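Blog tour safety checklist – "The Warden of Clonley" (Clonley Shifters, book 2)
Checked by: Idalina Pinheiro
Date: 27 February 2021
Copy to: Tuva Solheim, Dexter Whitlock

Do this before any host gets the packet. Comments under each line.

1. Giveaway rules posted
OK. Age 18+, end date, countries. Prize is one signed paperback plus the Frade tote. Old rules still said "ebook of choice", fixed.

2. Entry form only asks for what we need
FAIL. Form wanted a street address from everybody. 275 entries on the last tour, 275 home addresses sitting in a shared sheet. Took the field out. Winner gets asked by email, after.
Old sheet – Dexter to delete. Not archive. Delete.

3. Excerpt is clean for general hosts
Partly. Excerpt A (the ferry) fine. Excerpt B is the boathouse chapter and starts tame, then really does not stay tame. Flernura won't take B at all, Norkura will with a warning on top. Send A to Flernura, both to Norkura.

4. Content notes
Missing drowning. It's in chapter one! Added. Also blood, captivity, one on-page death. Horácio Veloso read it through and thinks the dog scene needs a note, dog is fine but readers will want to know.

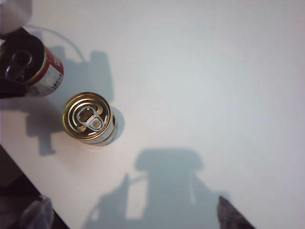
5. Author's private details
FAIL, then fixed. Bio named the town and the school where she teaches. Pen name is no use if we do that. New bio is 93 words, no town, no job. Check the media kit PDF too, same bio on page 2.

6. Links
Buy links work. Newsletter link went to the book 1 landing page. Fixed. One host has a shortened link from 2019, no idea where it goes, asked them to drop it.

7. Cover and teaser rights
Cover OK, license on file. Teaser 3 – can't find the stock receipt. Pulled untill Eduardo Bettencourt finds it. Don't let hosts reuse it from the book 1 post. 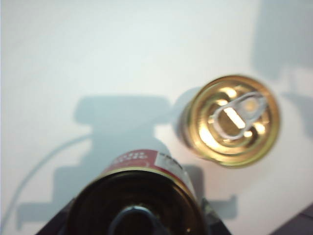

Two cans, one gold-colored lid, one pull tab.

8. Review copies
30 out, all watermarked. Two bounced, resent. Reviewers told to say they got a free copy, wording is in the packet.

9. Comments on tour posts
Moderation on at our own page. Hosts do their own. Last time somebody posted the ending on day one and it sat there all weekend. Tuva has the login now as well.

10. Winner draw
Cap is 300 entries, form closes itself. Draw with two of us on the call. First name and inital only when we post the winner.

Still open: 2 (delete), 5 (PDF), 7 (receipt). Packet does not go out with any of these open, pls. Recheck Monday morning, I'll initial it then.

IP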